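Subject: Re: [hall-users] State of the carpet after the swap day
From: Recep Kahraman
Date: 4/26/22

On Monday night Lutness wrote:
> Can whoever has the hall last please check the floor before
> locking up? We found wrappers all over the carpet again, and
> the bin had no bag in it.
> Van Wijk

Hi all,

Fair point, and sorry, that was partly us! I've bought a roll of 100 bin liners and left them in the cupboard by the door, so there's no excuse now. Please fold the top well over the rim, otherwise the bag slides down the moment anything heavy goes in.

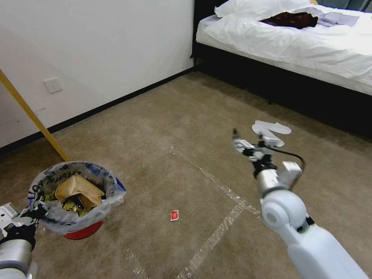 Red bin, new liner, and one red wrapper still on the carpet.

It's the little packets that get missed, I find (the hoover just pushes them about), so I go round and pick those up by hand first and leave the hoovering till the end. Bits of paper too, they get everywhere after a craft session.

Two questions while I'm here. Does anyone mind if snack packets go in with the general rubbish? And has Pesine still got the spare key? I need it back before Thursday if possible.

Cheers,
Recep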